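Zippers, and why I stopped being scared of them

I put off learning zipper repair for most of my adult life. I can hem, I can darn, I once relined a whole winter coat on my kitchen floor, but a stuck zipper sent me straight to the shop on the corner with cash in my hand. Then the shop closed in January and the nearest one left is all the way over in Wavitthorpe, and they wanted 60 dollars to replace the zipper on a jacket I'd bought secondhand for less than that!

So I asked Kurniawati Jugah to teach me. A lot of you know her from the Lelik mending table (she's the one with the enormous pincushion), and she used to do alterations for a living. I showed up with a bag of four sad things and she fixed three of them before my tea was ready.

What I learned that afternoon is that most broken zippers aren't broken. The slider gets a little loose over the years, and then it rides along without pressing the two sides together. You pull it up, it looks fine, and a minute later the whole thing splits open behind it. All you need for that is a small pair of pliers. Run the slider down to the bottom, give each side a gentle squeeze toward the back, and try it again. Gentle, please — I cracked my first one clean in half and had to order another.

If the slider just won't move, look for fabric caught in it before you do anything else. It's nearly always a bit of lining. Pull the cloth sideways, away from the teeth, and wiggle the slider back the way it came. After that, a rub of candle wax or plain bar soap on the teeth works wonders. A pencil is good on metal ones, but I'd keep it off anything pale.

Missing teeth are harder. If the gap is right at the bottom of a closed-end zipper you can sew a few tight stitches across just above it and make a new stopping point, and you'll lose maybe an inch of opening. If the gap is in the middle, that's a new zipper, sorry. I tried to talk Kurniawati out of this opinion and got nowhere.

Chunky plastic teeth are the ones to start on, I think. They're big enough to see without my glasses and you can tell right away if one is out of line. Coil zippers, the kind with the tiny continuous loop, are sneakier, and I still mutter at them.

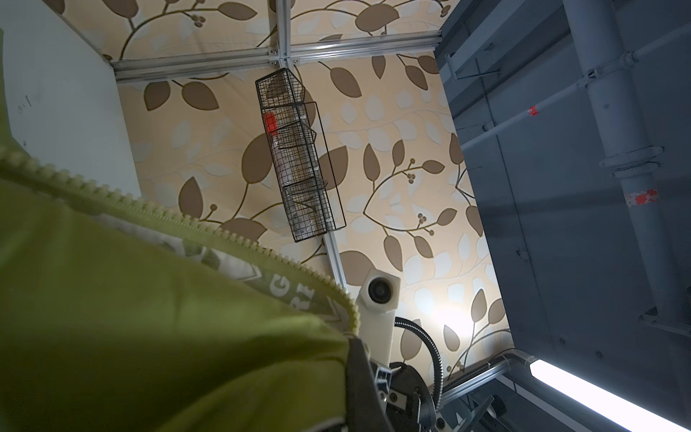
Pale lime zipper, olive-green fabric.

For supplies, I bought a bag of 100 mixed sliders from Zonine and I've used about 12 so far, mostly on other people's backpacks (word got out). Check the back of your old slider before you buy anything, as there's usually a number stamped there and that's the size you want. Nasution has zipper tape by the yard if you need a long one for a tent or a sofa cushion, and they'll cut it while you wait.

The mending table is on again this month, 3 p.m. until we get hungry. Bring your stuck things and your own small pliers if you have a pair, we only have the two and I'm usually hogging one of them. And if anybody has a spare seam ripper, mine has gone missing again — I'd love to borrow it!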